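Stories > Short Fiction > The Black Sweater

The Black Sweater

1

The bus to Stornville left at nine, and she had told herself she would be packed by supper. It was past eight in the evening now and the suitcase was still under the bed.

She had stripped the bed that morning and put the red and white plaid sheet on it, the one from her mother's house. It had been washed so many times that it felt like paper. She did all her folding on the bed. The kitchen table was too small and the floor was cold.

The apartment was on the third floor of the old Plamura building, above the shoe repair. Rent was $515, paid through April and then month to month. She had lived there for nearly 16 years. The landlord had sent a letter about new windows, and after that one about everyone leaving.

She did the towels first. Then the pillowcases, then the two good tablecloths she had never used. They went into a box marked Dehghan, which was the name of the grocery that had given it to her. It still smelled of onions.

2

The black sweater was at the bottom of the drawer. She knew it by the ribbing before she had it all the way out.

He had left it behind in the spring. He had called once and asked her to mail it, and she had said she would, and then she had worn it to take out the trash. After that she couldn't mail it without washing it, and she didn't want to wash it.

She laid it on the plaid sheet and smoothed it toward the edges. Black showed up every bit of lint. She took one side to turn it over, and the knit came up slowly off the bed.
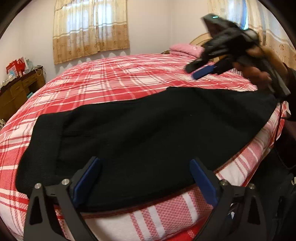 3

She folded it the way he used to, which was wrong. He brought the bottom up first and ended with a thick square that wouldn't lie in a drawer. She looked at the square for a minute. Then she shook it out and did it again her own way.

There were two places it could go. The suitcase was for things she would want the first week. The Dehghan box was going to her sister's basement.

Downstairs the shoe repair man was running his machine late. She could feel it in the floor. She wondered who would fix the heel on her brown shoes in Stornville, and whether the ticket for them was still in her coat. It was. Number 37. They closed at nine.

She put the sweater on over her blouse, found her keys, and went down to get her shoes.

Comments (3)

ribbonlake
My ex folded everything into bricks too. I kept waiting for her to mail it.

T. from upstate
Is the Plamura building the same one as in the laundromat story? I thought that one was on Clindus Street.

oldpaperback
Read it twice. I liked the onions.

Contact | Copyright 2021 | Back to top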